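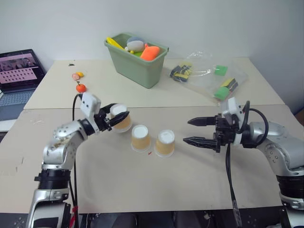 Cup work at the Rarnbridge open afternoon, one cup held by the left arm.

The student club calls its project Fusov, and the flyer promised a robot that builds a pyramid. I drove 45 minutes to Rarnbridge in September to check. The members were polite and vague. How often does it work? "Pretty often" — no log on show. 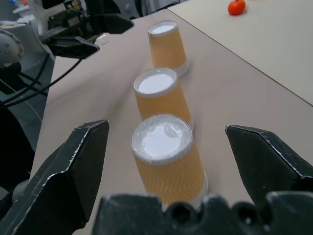 Three cups in line, the nearest between the gripper's fingers.

They want to enter the Biwott contest next, where a run lasts eight minutes. I'd like to see one full run without a student at the keyboard first.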